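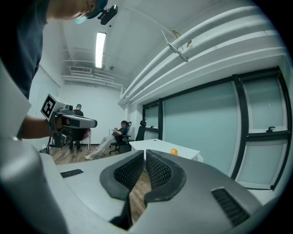 4.2 Comparing the two hand-held grippers

Figure 3. View from the camera on one hand-held gripper, with both black fingers in sight and a second hand-held gripper, carrying a square black-and-white marker, in a person's hand at left.

Okay, so on to the comparison I was most looking forward to. I had two finger sets to choose from, the Fovier pads and the Clasix pads, and both bolt onto the same hand-held body. I wanted to know which one gives me demonstrations I can keep, meaning the fingers stay in view, the pose track doesn't drop out, and the object ends up where the operator meant to put it. I collected 500 demonstrations with each set and ran every one of them through the same filter (Section 3.4), with no hand-picking on my part, tempting as that was.

The Fovier set came out ahead. I kept 474 of its demonstrations and 429 of the Clasix ones, a difference of 45. Most of that gap comes from one task, the cup hand-over, where the stiffer Clasix pads let the rim roll before the fingers had properly closed. On the flat-object tasks the two sets are close enough that I wouldn't pick one over the other, and if you only ever handle boxes you can skip the rest of this section!

Camera placement matters more than I expected going in. As Figure 3 shows, the housing takes up a lot of the lower part of the image, and what you can see between the fingers is a narrow strip. I first tried moving the camera forward to get some of that area back. That was a mistake (the fingertips went out of focus at full close, and I lost two days of recording to it), so I moved it back and masked the housing in software. The mask is fixed per gripper and I only redraw it when the camera has been taken off.

The marker was the other thing I kept fiddling with. Tracking one gripper from the other works nicely while the marker is turned toward the camera, and it gets shaky once the wrist rolls past a certain point, especially with bright windows on one side. Ashby, our tracker, fills short dropouts by interpolating between the last good pose and the next one. I capped the fill at 500 ms. Longer fills look smooth when you plot them but they cut corners the operator never cut, and the policy happily learns the shortcut.

I also ran everything through Femel, the older controller, mostly to see whether the ranking would flip. It didn't. Femel is slower to close and that seems to hurt both finger sets equally, so from here on I report Ashby poses with the newer controller only. The Femel numbers are in Appendix B for anyone who is stuck with one, as I was until April 2020.

One caveat before the policy results. Pad wear is not controlled for. The Fovier pads were new at the start and the Clasix pads had already been through a pilot round of 2000 closes, and I don't have a good way to separate that from the shape of the pad itself.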